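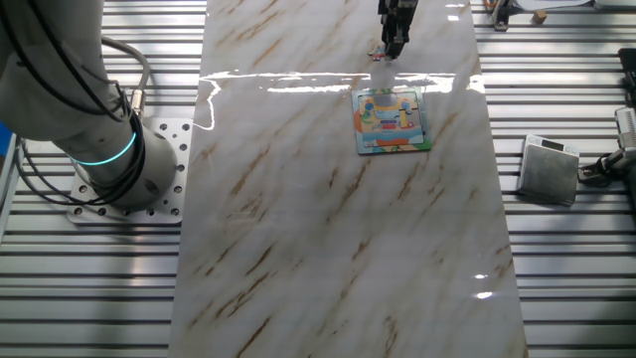 About us

Tollalberg is a small language school for adults. We teach French and German in the evening, and also on the first Saturday morning of the month for people who have late shifts.

The school was opened by Thibault Ferrand in two rented rooms above the Royer bakery. In the first year there were eight students, and most of them came from the same street. Today we have 116 students in Tollalberg and a second address in Lillent, where the rooms are bigger and the parking is easier.

Our groups are small, with nine persons at the most. We believe that an adult learns when he or she speaks, so the teacher does not talk the whole evening. Grammar is explained, but in short portions, and you will receive it also on paper. For the beginners we use our own course book, Arelik, which has 248 pages and was written by our teachers during three winters. You can borrow it for the first month before you decide to buy.

Before you start, we invite you for a conversation of twenty minutes. It is free of charge and it is not a test. We only want to find the group in which you will feel well.

One course is 15 evenings and costs 300 euros. Former students pay 248 euros. If you must miss an evening, you can visit the same lesson at the other address.

In August the school is closed, but the office answers e-mails two times per week. New groups begin on October 10, 2022, in both places.

We would be glad to meet you.

Thibault Ferrand and the teachers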